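Door list or pay on the night at Flustora?

First big night out in ages and I'm so excited!! There are 11 of us coming over from Hinley for the Saturday party at Flustora, and half the group says get on the door list, the other half says just turn up and pay. Last time I went anywhere like this was February and we stood in line so long my sister went home. Also, is there a late bus back or are we stuck with cabs?

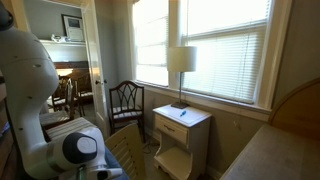

Posted by Katalin Erdős
Member, Tiddale

Get on the list, definitely. I go most months and with a group your size you don't want to risk it. The room holds 200 and it fills up fast once the bar at Vörös closes and everyone wanders down the hill. Put the whole lot of you under one name and 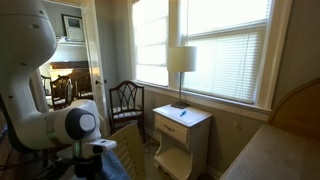

make sure that person gets there first, cause the door staff won't let anybody in on a name that hasn't shown up yet (learned that one the hard way, in heels). Cover is the same either way but list people get the side line, and it moves! Coat check takes cash only. Oh, and the upstairs DJ is way better after midnight, so don't burn yourselves out early.
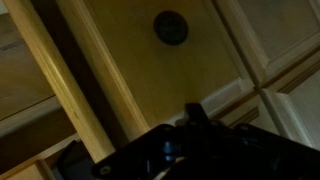

Tiddale, Mon 17 June

dancing_ray

Just turn up, you'll be fine. We never bother with the list and we've only been turned away 2 times. Last bus to Hinley goes before the party even gets going so forget that. Book a van cab from the stand by the old town hall, the one with 1846 over the door. Have fun, it's a great crowd!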